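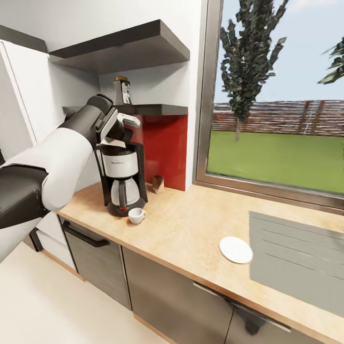 The coffee maker, on the counter by the wall.

The Zurkstead Noon Service Club had met over the hardware store for 56 years, and in all that time it had never once had a speaker anybody wanted to hear. Rhea Calimlim had been program chair since October. She got the job by going to the restroom during the vote.

"Who've we got for the sixteenth?" asked Amado Dalisay, who was president, and who asked this every week about a different date.

"The man from Cellton."

"What man from Cellton?"

"The one who won our scholarship."

Amado put down his roll. The club gave a scholarship every year, 200 dollars and a certificate, and as far as he knew everyone who got one had cashed the check, moved away, and been absorbed by the wider world. That was more or less the point of it. It had not occurred to him that one of them might come back and talk.

"He wrote a book," Rhea said.

"About us?"

"I haven't read it."

By Thursday the whole club had decided the book was about them. Membership had been sinking for a decade, and the ones who remained were people who could believe that sort of thing. The Cellton club, which was larger and had a podium with a light in it, phoned to ask if it could send a delegation. Then Gristia phoned. Gristia had not spoken to Zurkstead since the pancake breakfast, a matter on which both clubs kept minutes.

"They want to know if there's a head table," Rhea reported.

"Tell them there is," said Amado, and went downstairs to buy some sawhorses.

Monday, 16th December, came in with sleet. The Gristia people arrived early to get the good chairs and found the Cellton people already in them. Amado wore his president's medal, and under it his past president's medal, and under that a tie. He rang the bell. They sang the song. Two of the clubs turned out to have different words for the second verse, and neither gave an inch.

The speaker was a mild man named Manalo with wet shoes and a folder. He thanked the Zurkstead club. He said that when he was eighteen his mother cleaned offices at night, and that the letter from the club had come on a day when the car wouldn't start. The 200 dollars had bought a battery. With the battery he'd driven to the community college to tell them he couldn't afford to enroll, and a woman at the desk had found him a form.

"That's the whole of chapter one," he said. "You're on page 7."

There was a silence while forty-odd people worked out how much of a book came after page 7.

"And then?" said Amado.

"Then I became a tax attorney."

He talked about that for a while. He was good on depreciation. The Cellton delegation took notes, and a man from Gristia asked a question about his boat that had very little to do with the talk and went on until the pie was gone. Amado looked at the ceiling tiles. He had prepared a few remarks on the subject of being immortalized, and he folded them in half, and then in half again, and put them under his saucer.

Afterward Manalo signed copies at the end of the head table, which dipped whenever anyone leaned on it. He'd brought a dozen. Rhea bought one for the club library, a shelf that also held the phone book.

Amado waited until the Gristia people had left before he picked it up. He found page 7. The club's name was spelled Zurkstaed.

"It's a typo," Rhea said.

"It's in print."

"He put us in the acknowledgments too. That one's right."

Amado turned to the back and found it, between a cousin and a landlord. He read it twice. Then he took off the president's medal, looked at the other one, and left that on.

"What was the scholarship the year after his?" he asked. "Who got it?"

"I'd have to look."

"And the one after that?"

"Amado, we've got the records in a box. Half of it's the pancake breakfast."

"Well, get the box," he said. "We need someone for January."

She got the box. It was heavier than it looked, and the lid said TAXES in somebody else's handwriting. They sat down at the sawhorse end of the table with the last of the rolls and started on the certificates. There was a carbon copy for every year but one — the year Amado's own nephew had applied — and Rhea slid the folder past that gap without comment.

"This girl wanted to study bees," she said.

"Bees," said Amado. "Would Cellton come out for bees?"

"Gristia would."

He thought about it, and reached for the phone book.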